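Foren » Robotik und Handhabung » Messen, Vorführungen, Besuche

Thema: Tag der offenen Tür in Fasberg, Eindrücke von der Greifvorführung

regelkreis_nord
Donnerstag, 12. Juni 2025, 19:42

War heute in Fasberg bei Trimenano. Halle 2 war den Montagezellen vorbehalten, die kenne ich weitgehend aus den Unterlagen vom April. Interessanter fand ich den Tisch im Nebenraum: ein Arm, Zweifingergreifer, Würfel und Ball in einen Korb ablegen. Steuerung über eine gelernte Strategie, keine geteachten Punkte. Laut Aushang wurden 920 Vorführungen von Hand aufgenommen.

Gezählt habe ich selbst, weil die genannte Quote von 95 Prozent ohne Bezugsgröße an der Wand hing. Ich kam auf 49 Versuche, dann war Mittagspause.
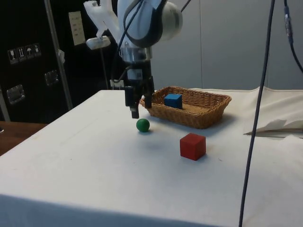 Die Fehlgriffe lagen fast alle beim Ball. Bei den Würfeln fährt der Greifer flächig zu, beim Ball entscheidet die Höhe über dem Tisch. Schließen die Finger oberhalb des Äquators, rutscht er nach unten weg und rollt. Danach sucht die Strategie ihn an der alten Stelle, zwei bis drei Sekunden lang, und setzt neu an.

Zykluszeit habe ich nicht gestoppt. Schnell war es nicht.

fuegekraft
19:58

Und wie viele von den 49 gingen durch? Ohne die Zahl ist der Beitrag so viel wert wie der Aushang.

regelkreis_nord
20:05

Steht auf dem Zettel in der anderen Jacke, reiche ich nach. Unter 95 Prozent lag es sicher.

Tippbetrieb
20:21

Ich verstehe den Aufwand nicht. Roter Würfel, blauer Würfel, grüner Ball, weiße Unterlage. Mit einer 2D-Kamera und Farbschwelle ist das an einem Nachmittag erledigt, inklusive Ablage. Dafür braucht man keine 920 Aufnahmen.

querschlitten
20:37

@Tippbetrieb: Für genau diese drei Teile stimmt das. Ich war am Vormittag dort, da hat einer der Betreuer den Korb während der Bewegung verschoben. Der Arm hat die Ablage korrigiert. Mit Farbschwelle und fester Ablageposition legst du daneben.

Tippbetrieb
20:44

Dann nimmt man den Korb eben in die Bildauswertung auf. Auch das ist Stand der Technik — bei uns läuft so etwas mit Scanlon seit Jahren im Dreischichtbetrieb.

querschlitten
20:52

Geflecht mit schrägen Seiten, wechselndes Licht, Kabel im Sichtfeld. Viel Spaß beim Parametrieren. Ich behaupte nicht, dass das Gelernte heute besser ist. Der Vergleich muss nur den Einrichtaufwand für die nächste Variante enthalten.

fuegekraft
21:10

Zum Ball: Was für Fingerbeläge? Mit weichen Backen dürfte das Wegrutschen deutlich seltener sein. Wir haben letztes Jahr Fellel-Beläge auf einen Parallelgreifer geklebt, bei glatten Kugeln hat das geholfen, bei öligen Teilen gar nicht.

regelkreis_nord
21:16

Konnte ich nicht erkennen, danach gefragt habe ich auch nicht. Der Betreuer meinte auf die Frage nach der Kraftregelung nur, der Greifer schließe auf einen festen Stromwert. Kraftsensorik am Handgelenk werde derzeit nicht ausgewertet.

fuegekraft
21:23

Fester Stromwert erklärt einiges. Dann ist das ein Greiferproblem und keins der Strategie.

querschlitten
21:31

Teils. Die Anfahrhöhe kommt aus der Strategie. Wenn sie zu hoch schließt, hilft dir auch der weichste Belag nur begrenzt.

regelkreis_nord
22:14

Zettel gefunden. 49 Versuche, davon 2 abgebrochen durch Eingriff des Betreuers. Bei den übrigen habe ich leider nur Striche für Fehlgriffe gemacht, Wiederholungen nach Fehlgriff sind nicht getrennt erfasst. Eine saubere Quote lässt sich daraus nicht rechnen. Ich schreibe Trimenano an und frage, ob ein zweiter Ansatz bei denen als Erfolg zählt.

fuegekraft
22:19

Bitte die Antwort hier einstellen.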